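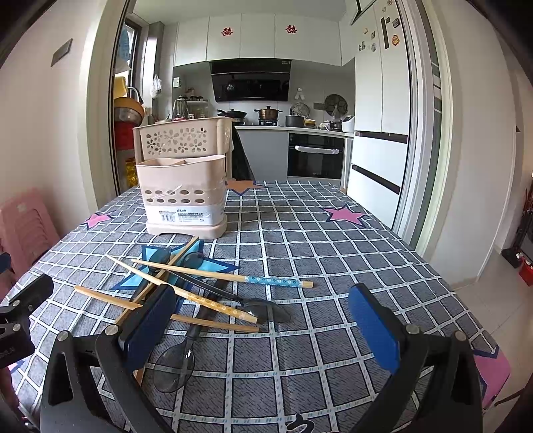
Utensils on the plaid cloth, before sorting.

Section 4. Setting up the Trullent dish cabinet for first use

Rev. May 14, 2022. Replaces the loose sheet that came in the Lekari box.

Read 4.1 before plugging in. Rest can wait.

4.1 Placement

1. Flat floor, near a grounded outlet. No extension cords.
2. Leave a hand's width behind the cabinet. Vent is at the back, low down.
3. Adjust front feet till the door stays put when half open. If it swings, turn the left foot out a little more.
4. Peel the film off the door glass. Also the film inside the door. People miss the inside one.

CAUTION: Not under a wall cupboard with a particle board bottom. Warm air comes out the top and the board swells.

4.2 First run, empty

1. Racks out. Wipe inside with a damp cloth, no soap.
2. Racks back in, short one on top.
3. Press MODE until the display shows 11. That is the burn-in program.
4. Run it once with the cabinet empty. A faint smell is normal. Open a window.
5. Display shows 998 when finished. Not an error. Press any key to clear.

Note: if 998 comes up in the first minute, the door switch isnt closing. Go to 4.5.

4.3 Loading

Wash everything first. The cabinet dries and stores, it does not clean.

1. Plates in the lower rack, facing left.
2. Cups upside down, top rack, not touching.
3. Spoons and forks in the tall holder, handles down. Mix them up a bit so they dont nest.
4. Chopsticks and other wood in the narrow holder. Keep wood apart from metal, it dries slower.
5. Knives flat in the tray. 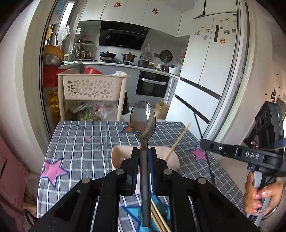
Haque service desk wrote back on the nesting problem: spoons stacked bowl in bowl hold water whatever program you pick, so pull every second one and turn it around. We have added this to step 3.

CAUTION: Nothing plastic in the bottom rack unless it is marked heat safe. Heater is right underneath.

4.4 Picking a program

Program 1. Metal and glass only.
Program 2. Mixed load. Use this one most days.
Program 3. Wood, bamboo, cutting boards. Longer, lower heat.

Fan speed is preset at 52 and should stay there. If someone changed it, hold MODE and DOWN together, then let go when it beeps.

For wood:
1. Shake off water first.
2. Stand pieces up, space between.
3. Run Program 3. Leave door shut untill the fan stops.
4. Feel the thick end. Still damp, run again.

Don't oil wood before a run. Oil after, when cool.
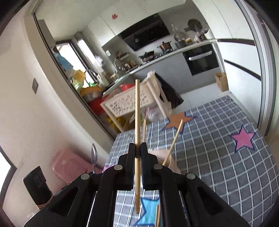 A reader in Nimow asks whether lacquered chopsticks can go in with the bare ones. Yes, Program 3 only, and take them out once the fan stops. Lacquer goes cloudy if it sits in there warm overnight.

4.5 Door switch

1. Unplug.
2. Find the small white tab, top right of the opening.
3. Push it. Should click and spring back.
4. No click: wipe around it with a dry cloth, try again.
5. Still nothing, order part 1971 from Haque. Two screws, no soldering.

Filter cleaning is in Section 5.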